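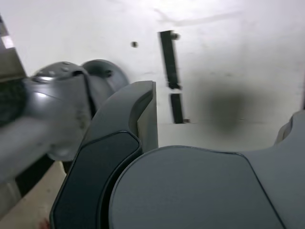 Why is the sky blue but sunsets are orange?

Science for kids, ages 8 to 12. Reading time: one lunch break, if you eat fast.

OK. Quick one today. Big question though. You look up at noon, blue. You look up at tea time, orange and pink and sort of peachy. Same sky. Same sun. What's going on?

Short answer: air bounces blue light around more than it bounces red light. Done. You can go play now.

Still here? Good. Long answer then.

First, sunlight isn't one colour

Looks white, or a bit yellow. It's really all the colours mixed up together. Red, orange, yellow, green, blue, violet. The whole rainbow squashed into one beam.

How do we know? Rainbows! When the sun shines on raindrops, each drop bends the light. Red bends a little bit. Violet bends more. So the colours come out spread apart instead of piled on top of each other.

You can do it at home with a glass of water. Sunny window, full glass, sheet of white paper on the floor. Move the glass about on the sill till you get a stripe of colours on the paper. Takes some fiddling. Morning is best, when the sun's low. (Don't put the glass near the edge. Don't ask how I know.)

Light is a wave. Sort of like the sea

Light travels in waves. Not wet ones. But you can picture the sea anyway.

Some waves are long and lazy. Big gap from one top to the next. That's red light.

Some waves are short and choppy. Tops all crowded together. That's blue and violet.

The other colours sit in between. And all of them are teeny. The waves of green light are so small that nearly 500 of them would fit across a quarter of a milimetre. Get a ruler, look at one millimetre, now imagine a quarter of that. Yep. Tiny.

Now, the air

Air looks like nothing. It's not nothing. It's full of bits called molecules, mostly nitrogen and oxygen, zooming about and bumping into each other. Much, much smaller than a wave of light.

When sunlight comes down through the air it meets all those molecules. Most of the light keeps going. Some gets knocked off sideways. Up, down, left, back the way it came, anywhere. The word for this is scattering. Like when you drop a bag of marbles on the kitchen floor and they go everywhere and your dad stands on one.

Here's the important bit. Short waves scatter a LOT more than long waves. So the blue goes flying all over the sky and the red mostly carries on in a straight line.

So when you look up, away from the sun, you're seeing blue light that's been knocked about and has ended up coming down into your eyes. From every direction. Whole sky, blue.

The scientist who worked out the maths was called Lord Rayleigh, back in the 1800s, so it's called Rayleigh scattering. Say it like RAY-lee. Good one for showing off at dinner.

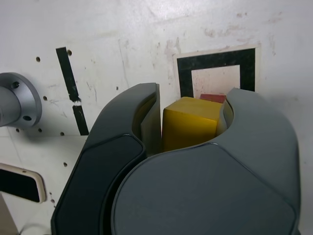 Hang on, why isn't the sky violet?

Great question. Harish Gautam from Kerkham wrote in to ask this one and he's right to be suspicious. Violet waves are even shorter than blue ones. Violet should win.

Two main reasons it doesn't.

The sun sends out less violet than blue to start with. And some of the violet gets soaked up high in the air before it gets anywhere near you.

Also, your eyes. Human eyes just aren't that good at violet. At the back of your eye there are little things called cones that pick up colour. Most people have three kinds. One kind's best at the long waves, one's best in the middle, one's best at the short ones. When the mix of light from the sky hits them, your brain adds it all up and says: blue.

A bee would see it differently. Bees can see ultraviolet, past the end of our rainbow. What does the sky look like to a bee? No idea. Ask a bee.

OK, sunsets

At noon the sun's up high. Its light comes down through the air by a fairly short path.

In the evening the sun's down near the edge of the world, and the light has to come in on a slant. So it goes through heaps more air to reach you.

Think of a loaf of bread. Poke a skewer straight down from the top, it's through in no time. Now poke it in from one end and out the other. Lots more bread. Sunset light is going through the long way.

And all along that long way, the blue keeps getting scattered off. By the time the light gets to you, most of the blue is gone. Somebody else got it. Someone further west, where it's still afternoon, is looking up at a nice blue sky. What's left over for you is yellow, orange and red.

Sunrise is the same thing, only you have to get out of bed.

Why are some sunsets better than others?

Clouds help. High thin ones are best, they catch the orange light underneath and glow. Thick low cloud, forget it. You get grey and then dark grey.

Dust and smoke change things too. A bit of bushfire smoke can turn the sun deep red, even when it's still quite high up. Big volcanoes can throw stuff so far up that people get odd coloured sunsets on the other side of the world, for months.

And why are clouds white?

Cloud droplets are way bigger than air molecules. Big enough that they scatter all the colours about the same. All the colours mixed together is white, remember? So, white clouds. Dark clouds are just thick ones, not much light gets through to the bottom.

Same reason milk is white, kind of. Lots of little blobs of fat and stuff bouncing every colour around.

Try it: a sky in a jar

You need:
a big clear jar or glass, straight sides if you can
water
milk, only a little
a torch, white light, the brighter the better
a dark room (bathroom with the light off is good)

What to do:

Fill the jar with water. Stir in half a teaspoon of milk. Just half! Too much and you've made weak milk, start over.

Lights off. Shine the torch in from the side. Look at the jar from the front. You should see a faint blue tinge.

Now go round so the jar is between you and the torch and look through the water. The light should look a bit yellow or orange.

Add another half teaspoon. Look again. More orange? That's like having more air in the way.

Not working? Try a longer container, or less milk. Hsin-yi Huang's class tried it and the long fish tank beat the jam jars easily. No fish in it at the time.

Safety bit, read this. Never look straight at the sun. Not at noon, not with sunnies on, not for a second. It can hurt your eyes for good and you might not even feel it happening. Looking at the coloured sky is fine. Looking at the sun isn't.

What about other planets?

Mars is backwards! The air there is very thin and full of fine rusty dust. In the daytime the sky looks butterscotch, yellowy brown. At sunset the part of the sky near the sun goes blue. Rovers have sent home photos of it.

The moon has hardly any air at all. Nothing much to scatter the light. So the sky's black there, even in the middle of the day with the sun blazing.

Words to know

Molecule: a tiny bit of stuff made of atoms joined together. Air is full of them.
Scattering: when light gets knocked off in new directions.
Wavelength: how far it is from the top of one wave to the top of the next.
Cones: the parts of your eye that pick up colour.
Ultraviolet: light with waves too short for us to see. Gives you sunburn.

Your questions

"Is the sea blue because of the sky?" Bit of both. The top of the water does reflect the sky. But water also soaks up red light a little, so deep water looks blue all by itself. Thanks Vikas.

"Why is the sky black at night if the air's still there?" The air's there but the sun's shining on the other side of the Earth. No sunlight to scatter. Moonlight does scatter a tiny bit and makes a blue sky too, it's just to dim for your eyes to see the colour.

"Can you get a green sunset?" Nearly! Sometimes, right as the last bit of sun slips under, there's a green flash on the top edge. Lasts a second or two. You need a really clear flat horizon, like the ocean. I've never seen one. Very annoyed about it.

Next time: why do onions make you cry. Send your questions by Thursday please, I always leave it too late.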